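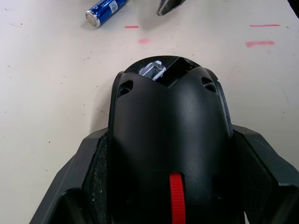
So I finally ate something other than saltines last night. Toast with butter, and then another toast with butter, and I'm calling that dinner.

If you live anywhere near us you already know what I'm going to write about, and if you don't, well, half the town has been throwing up. I went to the harvest supper at the fire hall like I do every year, had the turkey, had the green beans, had two kinds of pie (I regret the pie most, even though the pie was probably innocent), and by the next night I was lying on the bathroom floor with a towel under my head thinking about my life choices.

At first I figured it was just me. Then my sister-in-law called, and she sounded like I felt. Then the neighbors across the road had every light in the house on at three in the morning, and you don't have every light on at three in the morning for fun. By breakfast the town Facebook page was a mess. People were blaming the turkey, the gravy, the well water, the new dish soap, and one person was very sure it was the balloons. I still don't know how you get sick off a balloon.

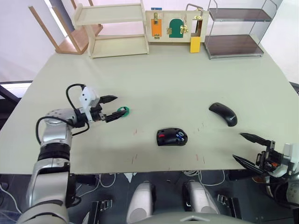
Tidton, 30/10/2016

The county health office put out a notice yesterday and it's the first thing I've read on this that made any sense. They sold 253 tickets to the supper and more than 80 people have reported being sick so far. They think it's norovirus, the cruise ship one, but they're still waiting on the lab to say for sure. They also say they can't pin it on one dish and maybe never will, which made a few people on the Facebook page very mad. I get it, you want somebody to be mad at when you've lost four pounds in a weekend.

What bugs me is how fast everybody went after Cendetti. They only did the rolls and the salad! They've been feeding this town since I was in middle school and I've never had so much as a bad meatball there. I drove past at lunchtime and there were two cars in the lot. Two. Usually you have to park over by the bank. I was in no shape to eat anything but I went in and bought a gift card so I could feel like I'd done something.

The other thing I learned, and I wish I'd known it a week ago, is that the hand sanitizer stuff doesn't do much for this kind of bug. I had one of those big pump bottles on the counter and I was so proud of it. You want soap and warm water and you want to stay at it for 20 seconds, and then bleach for the bathroom. I did the door handles, the light switches, the faucet, the remote, the fridge handle – and then I had to go sit down again. The notice also says to stay home for 2 days after you feel better and not to cook for anyone, so my husband is cooking, so we're having cereal.

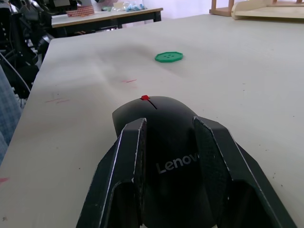

Marlys Oakden
Blogger, gardener and recovering turkey eater

Anyway, a few odds and ends before I go lie down again.

The elementary school is open but they've canceled the costume parade, and I know there are some very sad little dinosaurs out there. The library moved story hour. The Fuchs pharmacy was out of ginger ale and the orange drink both, so if you need that kind of thing you're better off going over to Tollo, where I hear they still have a whole shelf. Call first, though, it's a long drive on a bad stomach.

If you were at the supper, the health office wants you to fill out their survey even if you felt fine. Especially if you felt fine, I guess, so they can compare. It asks you everything you ate and how much. I sat there trying to remember if it was one scoop of stuffing or two and then I decided to tell the truth and put three.

And if you had extra containers you took home from the hall, please throw that food out. I know it's good turkey. I had mine in the freezer door all wrapped up for soup and it just about killed me to put it in the trash, but out it went.

I'll put up the squash post I promised when I can look at a squash again.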